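Wanted: households to return fleece blankets for a wear and pilling study

December 28, 2018
By Tsegereda Admasu

Clorton Textile Testing is recruiting households in Plemby and Stedley for a study of printed fleece blankets in ordinary domestic use. The study starts in March and runs for 4 months.

Each household receives one blanket, to be kept on a bed, chair or sofa and used daily. Participants wash it at home every second week at 30 degrees, without fabric softener, and record each wash on the card supplied. Tumble drying is not permitted. At the end of the period the blanket is returned to our Crichton laboratory, where nap height, pilling and colour change are measured against an unused piece of the same cloth.
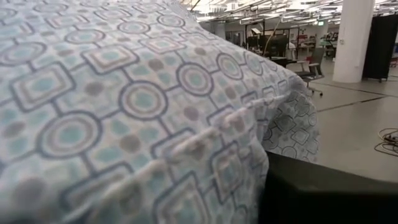

Printed fleece with linked circles and rounded squares in teal and slate blue on a pale ground. Note the raised fuzz along the crease.

Applicants must be over 18 and have a washing machine at home. Households with pets may apply and will be assessed as a separate group. Repairs, trimming and the use of fabric shavers are excluded for the whole period.

Payment is £50 per household, made on receipt of the blanket and the completed card. Blankets are not returned after testing. To apply, write to the Crichton laboratory quoting reference 743 and stating the make of your washing machine.

Recent notices
Part-time laboratory assistant, Crichton
Towel absorbency trial: places filled
Abrasion rig now rated to 2,000 cycles

Comments

M. from Stedley: Is a washer-dryer acceptable if the drying programme is left off?

T. Admasu: Yes. Please note it on the application.

Plemby reader: Can two flats at one address both apply?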